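Home News Features Standards Events Subscribe
Search this site Enter keyword Go

Features

Soft goods, hard rules

Writing good practice for robots that handle toys, towels and cushions

By Kristaps Toom
13/10/2021

The first rule in the binder at Skorkum is one sentence long: "The operator says what the object is before the arm moves." It was added in October of last year, after a long afternoon in which two people argued about whether a folded blanket was one object or several. Marjan Daneshvar, who wrote the rule, still thinks it is the most useful page in the book.

Skorkum is a small workshop that trains and tests robot arms for work in ordinary rooms. Most of its tasks are with soft things: plush toys, cloths, covers, pillows. For such work there is little written guidance. The safety standards that every builder of robots must know speak well about force, speed and the distance to a person. They have less to say about a loop of yarn that goes around a fingertip and does not come off again.

So the workshop began to write its own rules, together with two other groups. Voyle, which makes grippers, gave the parts on fingertips and cleaning. Praltine, a supplier of household test items, gave the parts on fabric. The result is called the Vomik guide, and it has 35 rules. There were 34 until this summer, when one rule about cameras was divided in two.

I spent two days with the people who use it. What surprised me was how little of the guide is about the robot. Much more is about the things around it: where they stand, how they are chosen, who may touch them and when. Daneshvar told me that a new operator usually wants to clear the place first. The guide does not allow this. A home is full, she said, and if we train only on a clean table, we learn only about clean tables.

The rule on surroundings therefore asks for a mix of surfaces within reach of the arm. At least one should be open or ribbed, one woven, and one with a loose edge that can fold over. The objects should differ in pile, weight and color, and some of them must partly hide the others. The operator may not tidy between attempts, except when something has fallen where a person could step on it.

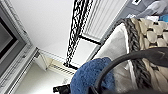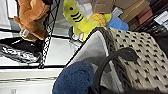
Two views from the wrist camera, each with a blue, nubby-textured item close to the gripper or the basket. The knitted throw is in the first; the plush shark and the woven basket are in the second.

The wrist view has its own chapter. Operators come to trust it very quickly, and the guide tries to slow them down. A camera so close to the fingers turns with the wrist, and a wall or a shelf can run across the picture at any angle. Rule 12 says that nobody may judge "up" or "down" from this view alone. Before a lift, the operator must check the direction with a second view or with their own eyes.

"I was against this one," says Rainer Wiegand, who has worked with industrial arms for most of his life and joined Skorkum after he retired from a car plant. "In the plant the part is always in the same place. Here I lifted a pillow in the wrong direction two times in one morning. Then I signed the rule."

The other camera rule is about the gripper itself. It may cover a part of the view, but it must not cover the point of contact in the last moment before closing. If it does, the operator backs away and comes again from another side. This costs time. Wiegand counted 240 attempts during one week and found that the second approach was needed in more cases than he liked.

Loops, plaits and handles

Fabric is where the guide becomes strict. Madhu Dixit of Praltine sorts household textiles by what they can do to a finger of metal or plastic. Smooth covers are in her lowest group. Terry and other looped cloth are in the middle. Thick knitting with open stitches is in the highest group, together with wire mesh, loose straps and basket handles, which are not all textiles but catch in the same manner.

For the highest group, the rules are these:

The arm moves at its slow setting within a hand's width of the material.
The gripper opens fully before it is pulled back.
If the material follows the gripper, the operator stops and does not pull. A person frees it by hand with the arm switched off.
Every catch is written in the log, even if there is no damage.

The last point was discussed for months. Iraklis Fragkou, who leads the gripper work at Voyle, wanted only damage to be reported. Dixit wanted everything. They now agree on her version, and Fragkou says he has changed the shape of one fingertip after reading the logs.

He is less satisfied with the rule on inspection. After every 200 closings, the gripper must be wiped and its surface looked at for fibers, scratches and sharp places. Fragkou finds this number too high for plush and too low for smooth covers. He would like the interval to depend on the material, and a proposal is in his drawer. Daneshvar is afraid that people will stop counting if the rule becomes complicated – she has seen it before with another checklist.

There are also things that the guide leaves open. It says nothing yet about objects that belong to a customer, which may be old or dear to someone. It does not say how an operator should name an object when the view shows only a part of it. "Unknown, soft" is permitted in the log, and according to Dixit it is used quite often.

The three groups will meet again during the winter to read the comments. Other workshops may ask for the draft, under the condition that they send back their own log of catches after using it.

Related articles
When should an arm ask for help?
Fingertip materials compared: what wears first
Slow settings and why operators skip them
A short history of the emergency stop
Letters: more on naming objects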